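# Flisel Hand-Guided Teaching Kit

The Flisel kit lets one person show a household robot a task and save it as a recording the robot can learn from. You can do this by holding the arm and moving it through the job, or by driving it from the remote handset. Both methods write the same kind of file, so you can mix them in one task.

The kit is built for rooms as they are. You don't need a test bench or a marked floor. Our own task library was recorded on ordinary furniture, and the bedroom set is the one most customers ask to see first.
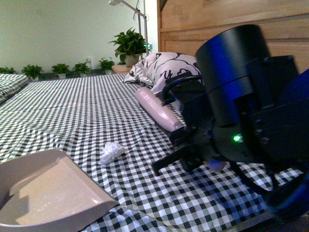 In hand-guided mode the arm goes slack when you squeeze the grip and holds its position when you let go. Fingers open and close from a thumb slider. Moves can be slow or stop partway — pauses longer than 2 seconds are trimmed when you save.

## Setting the start position

Every task begins with a start view. Lay out the objects, move the arm clear, and press Mark. The software keeps that view and shows it as a faint overlay before each new take, so you can put things back close to where they were. Small differences help the robot learn, and we suggest moving the main object a little between takes.
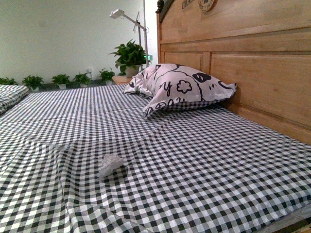 *Checked sheet, pillow and one crumpled white piece, with the arm out of view.*

## Adding a tool

Tasks that use a tool get a second start view. Place the tool where the gripper can reach the handle side and press Mark again. Alasdair Gunn, who wrote our bedroom tasks, recommends recording the approach to the tool as its own step. If the grasp is poor you can redo that step and keep the rest.

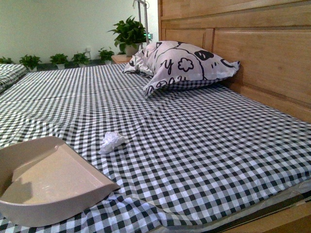

*Start view with a dustpan and a crumpled tissue on the bed.*

## Remote handset

Use the handset when you can't stand next to the arm, or when your hands would block the head camera. It has two sticks, a wrist dial and a trigger for the fingers. Heather Morrison at our Felcombe workshop uses it for most furniture work and switches to low speed near edges and corners.

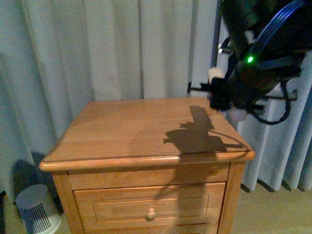

*Gripper over the back right of a wooden nightstand.*

## What's in the box

- Guide grip with thumb slider
- Remote handset and charging lead
- Head camera mount
- Drummond cable clips, one bag
- Printed quick-start card

## Specifications

| Item | Value |
|---|---|
| Guide grip weight | 309 g |
| Handset length | 223 mm |
| Maximum guided reach | 920 mm |
| Handset batteries | 2, rechargeable |

The kit fits arms with the Pliltdale wrist plate. For other wrist plates, send us the bolt pattern before you order. Adapters ship separately from Felcombe.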